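Handheld gripper demos vs teleop - anyone repeated the Rornis result?

mallee_dan
2018-01-11
I've been chewing over the Rornis write-up all week. They collected 617 demos with hand-held grippers, no arm involved, then trained a policy and ran it on a real arm. Their claim is it beats teleop data on the folding task. I tried a smaller go at it in September and got nowhere near that, so I'm curious what everyone else is seeing.

pipwren
How many people did your collecting? Ours was 2 of us and the policy basically learned our bad habits. Once we roped in more of the office it picked up noticeably.

tobruk_st
Not convinced, sorry. Their teleop baseline had 31 demos. Of course it lost! Match the collection hours and then we can talk.

mallee_dan
Fair, but matching hours is the whole argument for the grippers, isn't it? Nearly 3 times as many demos an hour for me, and that's with me being clumsy.

tobruk_st
Clumsy demos are still clumsy demos. Celeste Iturra's talk at the Gravach meetup covered this - she threw out a heap of hers for tracking dropouts before training.

pipwren
Yeah, dropouts got us too. Keep the marker card on top of the gripper facing the other camera and don't let your sleeve flop over it. The Matar tracker copes better than Mendetti in my experience, though the calibration is a pain in the neck.

mallee_dan
Cheers, will try that. I've been working at one table in the same room the whole time, so I reckon my backgrounds are too samey as well. Going to shift the table to a different spot each session and see if the numbers move.
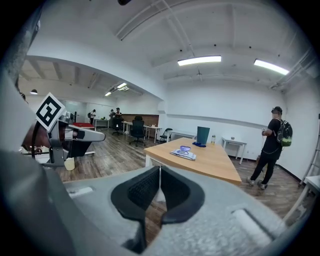

If they don't, I'll redo the teleop set with equal hours and tobruk_st can have his rematch. I'll post both lots of results either way, colour-coded plots and all.

Related threads
Finger pads wearing out too fast
Matar calibration, step by step
Best cheap marker cards?

Contact us | Copyright 2018 | Back to top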